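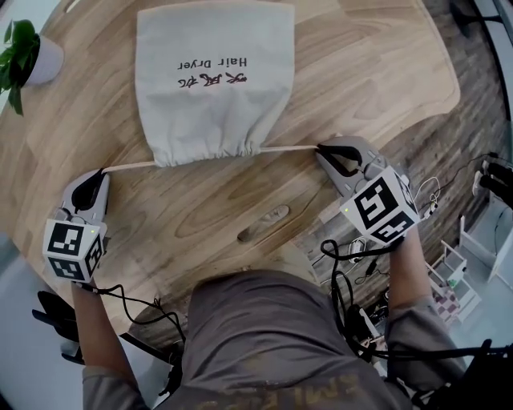
Section 7: Guest Room Hair Dryers

7.1 General

This section applies to all rooms fitted out under the Genotar accommodation standard. It sets out how the Dritus hair dryer is issued, checked and stored. Housekeeping supervisors must keep a copy on each floor trolley.

7.2 Before first use

1. Remove all packaging, including the sleeve on the plug.
2. Record the serial number in the room register. Registers are numbered to 1,152; do not start a new sequence for annexes.
3. Confirm that the dryer carries a current test tag. Untagged appliances must be returned to the maintenance office.
4. Fit the concentrator nozzle and check that it turns freely.
5. Run the dryer on the low setting for one minute, then on the high setting for one minute. A faint odour is normal during the first run only.

CAUTION: Do not test the dryer in the bathroom or on a bench where water is present.

7.3 Storage in the room

1. Switch off at the wall and unplug. Allow the dryer to cool for at least seven minutes.
2. Fold the handle and lay the cord in loose loops beside it. Do not wind the cord around the barrel.
3. Place the dryer in its cloth bag, nozzle first, and draw the bag closed.
4. Place the bag on the upper wardrobe shelf. In Nastero wing rooms, use the drawer below the kettle.

Note: Bags are laundered separately from towels, in cold water, and line dried. Marked or torn bags are to be exchanged at the linen store.

7.4 Cleaning the filter

1. Unplug the dryer and twist the rear grille anticlockwise.
2. Brush lint from the mesh with the soft brush supplied.
3. Refit the grille until it clicks.

The filter is to be cleaned every four weeks, and more often in rooms with heavy turnover.

WARNING: Do not insert pins or wire through the grille. Do not use a dryer with a damaged cord, cracked casing or scorched plug.

7.5 Faults

If the dryer cuts out, leave it unplugged for 30 minutes and clean the filter before trying again. A dryer that cuts out a second time is to be withdrawn and entered on Form 204. Enquiries about replacement stock should be directed to Farzana Jayawardena, Rooms Division.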